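Building a Two-Arm Practice Table for Your Workshop

Our shared workshop had a pair of small robot arms sitting in boxes for most of the winter, and they only came to life once we gave them a proper table. What a difference it made! This page covers how we built it and the first job we set the arms to do, which is picking up toy vegetables and putting them in a tub. It's a lovely weekend build and you don't need to be an engineer.

What you'll need

Black aluminium extrusion for the frame, with corner brackets and plenty of T-nuts
A joined-plank wooden top
Two arms with grippers (ours came as a Drorkitz pair)
One small camera for each wrist
A clear plastic tub, a grey cloth and a handful of toy fruit and veg

Step 1: Build the frame

Lay the rails out on the floor first and check both diagonals with a tape. Loosely bolt all four corners, square everything up, and only then tighten. We went straight to tightening on our first go and had to undo the lot. Seven millimetres out doesn't sound like much until you try to drop a tabletop into it.

Set your finished height at around 80 cm if people will be working standing up. Put a spare pair of T-nuts in every rail before you close the ends (you will want them later, trust me).

Step 2: Fit the top

Drop the planks in and screw up from underneath, with slightly oversized holes so the wood can move with the seasons. We left ours without any varnish. A glossy finish throws reflections into the wrist cameras, and plain grain gives you handy landmarks when you're looking at the footage afterwards.

Step 3: Mount the arms

Bolt each arm to the rail, never to the wood alone. Keep the bases far enough apart that you can stop either arm without reaching past the other one. Then run both through their full range at the slowest speed with nothing on the table, and keep a hand on the stop button while you do it. 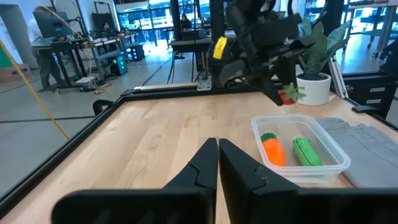

Step 4: Pick your first objects

Toy food is brilliant for this. It's light, it's cheap, it comes in all sorts of awkward shapes, and if it gets dropped or squashed it hardly matters. Start with something short and fat like a carrot. A strawberry is a nice second challenge, as the leafy cap gives the fingers something to snag on. Long things like a cucumber are best left until you're confident about which way round the gripper should be.

Step 5: Record a set

Move one item at a time and put it back somewhere slightly different each go. We stopped at 21 good runs per item for the first set, and that was plenty for an evening. Label each run straight away, including the failures, as they're really useful when you want to see where the fingers went wrong.

A few extra tips

Check the bolts at the arm bases after the first hour. Ours had worked themselves a quarter turn loose.

If the tub slides when a finger brushes it, a dab of reusable putty underneath holds it well and peels off cleanly.

Leave enough slack in the wrist camera cable for a full turn, then tie it back at the elbow joint.

Next on our list is getting the two arms to hand things to each other. I'll add the settings to this page when we've got them working!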